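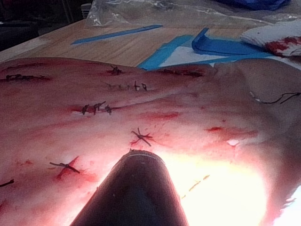
Wie weit liegen die Einstiche vom Wundrand entfernt? Etwa 4 Millimeter, auf beiden Seiten gleich.

Dann zum Übungspad. Dunkler Faden, damit man auch hinten im Saal die Knoten sieht. Einzelknöpfe zuerst, die fortlaufende Naht kommt nach der Pause.

Fadenenden: Anfänger schneiden zu kurz – der Knoten geht auf. Beim Pad ruhig lang lassen.

Hinweis auf Lucimara Rezende, von ihr stammt der Ablauf für den Kurs in Dillthorpe. 50 Minuten Nähen, kein Vortrag dazwischen.

Kunstblut erst in der zweiten Runde. Vorher fragen, wer den Kreuzstich schon kennt. Wenn wenige Hände: langsam vormachen, zweimal.

Pads von Trarkero im November nachbestellen. Zum Schluss Fragen, danach Übergabe an Bujar Hoxha.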